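Workshop notebook, May
Posted by Dwynwen Gethin

We use cookies to remember your display settings. Accept / Manage

Hide glue, second round. The question left over from last time was whether the weak lap joints came from the glue, from the soak, or from slow assembly. I changed the soak and the assembly and kept the glue the same.

Material is the Achterberg pearl glue from the opened bag. Two batches, 100 g dry glue in each. Batch A got twice its weight of cold water and soaked overnight. Batch B got the same water but soaked for two hours, the way it was done for the Murnalitz chairs. Both were then warmed in the water bath to 60 C and held there. Batch A was smooth within a few minutes. Batch B still had firm centers in the larger pearls after half an hour, and I strained it before use.

Strips are straight-grained beech, planed the same morning, no toothing. Overlap area 700 square mm on every joint. Written notes were done at the desk, away from the water bath.
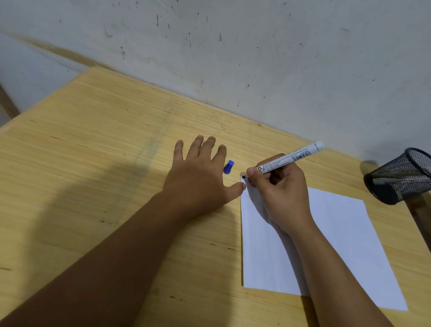
Assembly

Shop air was 17 C at the start and 21 C after the heater had run. At the lower temperature the brushed film skinned over in under a minute. One joint from A and two from B were closed after the skin had formed, on purpose, and are marked L for late. All others were closed at once and rubbed until they grabbed. Clamps on overnight, off in the morning, then three more days on the rack before pulling.

The strips for the late joints were not preheated. Everything else sat on the radiator shelf first. That makes two variables in one group, and it should be separated next time. I noticed only after the second one was clamped.

Squeeze-out was even on A. On B it was thin and ran further down the edge, consistent with less glue dissolved than the weights suggest. The residue in the strainer should have been dried and weighed. It was thrown out with the rinse water, so the real concentration of B is unknown.

Pull results

Tested on the Zalel frame at a constant crosshead speed. Best joint from A let go at 3,189 N, which over the overlap gives 4.56 MPa. Most of the failure surface was in the glue line, with a patch of torn fiber at one end. The remaining on-time joints from A came in below that but close to it. B was lower throughout and more scattered.

All the L joints failed early, and the faces looked glossy with brush marks still readable in the film. There was almost no transfer to the opposite strip. Chilled glue, in other words, and I would expect the same from a good batch.

The overlap joint bends as it loads, so none of this is pure shear. The numbers are for comparing one strip with the next and should not be quoted against supplier tables. Result sheets go in the folder under the strip numbers.

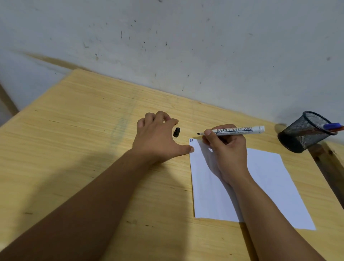 Kenji asked whether B would have caught up if it had stayed in the bath longer. Possibly. Holding glue hot for hours costs strength as well, so a long hold would trade one fault for another. He also thinks the radiator shelf dries the faces enough to matter. I have no moisture readings from before assembly and can't rule it out.

Labeling: strip numbers go on the end that sits in the grip. Pencil vanished under the jaw marks on two strips last time, so use marker.
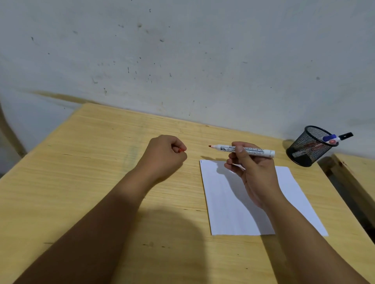 Next round

1. Overnight soak for everything. Drop the short soak except for one control batch.
2. Weigh the strainer residue, dried.
3. Late joints in two groups, preheated and cold.
4. Moisture reading on each strip before glue goes on.
5. Try the Nirnmont high-clarity grade against Achterberg at the same concentration, 100 g again.
6. Check the bath thermometer against the kitchen one. They disagreed by two degrees in the winter.

Leftover A is in a covered jar in the fridge, good for reheating this week. Leftover B is discarded.

Comments (3)

Kenji Boateng
For item 3, can you log the seconds between brushing and closing? "Late" covers a lot.

benchdog_r
What grade is the pearl glue? If it's a high gram strength it will gel faster than you expect at 17 C. A pinch of urea would buy you time, at some cost in strength.

Dwynwen Gethin
Bag doesn't give a grade. I'll write to them. Seconds will be logged. No urea until the plain series is finished.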